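Grip loss during handheld collection: what failed and what we changed
Speaker notes, Bonden internal engineering session, January 11, 2020

Slide 1. Title
Leave this up while people sit down. The talk covers one fault on the handheld grippers at the Grovport site. The Moura arm fault in August has its own report and I will not take questions on it.

Slide 2. The fault in one line
The fingers reported closed when they were open. The recorded width read zero, the object stayed on the table, and the policy trained on that data learned to lift with an open hand.

Slide 3. How it surfaced
Hasthorpe ran the first trained policy on the bench arm. It reached the object, stopped at the correct height, and lifted with nothing held. Their first report called it a calibration error in the arm. They recalibrated and got the same result.
Pause here. Ask who has seen this on their own bench.

Slide 4. Scope
We had 1,000 recorded episodes in the batch. Of those, 446 had a width trace that disagreed with the video at one or more points. The rest were clean. Every bad episode came from the same 2 devices, out of the full set in use at Grovport.
Do not read out the serial numbers. They are in the handout.

Slide 5. Setup
Operators work in a furnished room, one gripper in each hand or one operator facing another across a table. Finger width is measured on the device. Pose comes from tracking. The two streams are written separately and joined afterward by timestamp, so a bad width value does not disturb the pose, and the pose checks all pass. 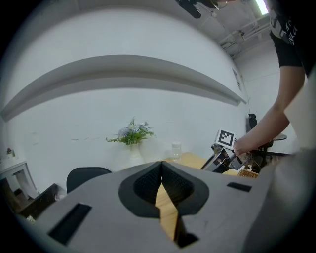
The joining step is where we looked first, and it cost us time. A clock offset would give the same symptom for a short stretch: fingers shown closed a moment early, then correct. We shifted the width stream in both directions and the disagreement did not go away. The trace was wrong in value, with the timing intact.

Slide 6. Cause
The width sensor sits on a small shaft held by a set screw. On both devices the screw had backed out far enough for the shaft to slip under load. After a hard squeeze the zero point moved. From then on, a partly open hand read as closed until the next power cycle, when the device took a new zero.
The screw was fitted without thread locker. The assembly sheet calls for it, but the step was on the second page – and the second page was not at the bench.

Slide 7. Why the checks missed it
The automatic check tested for missing values and for values outside the range. A slipped zero produces neither. The startup check asks the operator to close the fingers once, with no load, and a loose shaft passes that.

Slide 8. Safety side
No injury and no damage to the arm. The same slip in the other direction would make the arm close harder than commanded, and the bench at Hasthorpe had no force limit set at the time. It has one now. If your bench has none, set it before you run any policy from this batch.

Slide 9. Changes
Thread locker on every set screw, with a paint mark across screw and collar.
Startup check is now a full squeeze on a test block, then open, then close.
A new zero test every 600 seconds of recording. A drift above the limit stops the session.
Width is compared with the video before an episode is accepted.
The assembly sheet is printed on one page.

Slide 10. Status of the data
The bad episodes are pulled, and I would leave them out. Correcting the offset after the fact was tried on a small set. It works where there is one slip and fails where there are several, and we have no dependable way to tell the two apart from the trace alone.

Slide 11. Open items
Wear on the shaft flat has not been measured. Moura has the removed parts.
Units built before the new sheet still need the paint mark. Check yours before the next session and send the result to the Grovport bench.

Questions. If asked about cost, refer to the handout, last table.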